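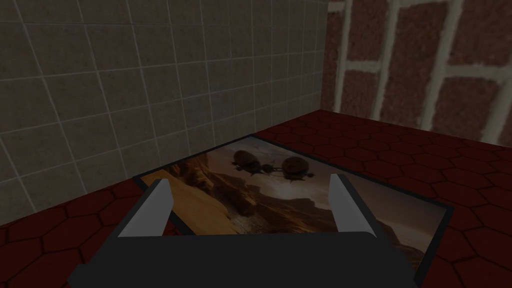
Notes from the Gripper Bench

We've been back in the simulator this month, and we're happy to say the comparison between the Kitden and Flustberg grippers is finally moving along! The job is picking a framed picture up off a tiled floor, and if you've ever tried to get a fingernail under something thin and flat, you already have a feel for why we chose it (and why we grumble about it). We start every run with the two fingers spread wide over the picture, touching nothing, and let the controller take it from there.

So far we've logged 301 tries with the Kitden fingers and 200 with the Flustberg set, which joined us a little later. The Kitden does nicely when it comes at the border from the side, though it gets fussy near the walls, where there's less room to swing around. We'd like to see both reach 699 before we pick a favorite. Next up is a slower closing speed, and then the Midden controller gets its turn with both sets of fingers.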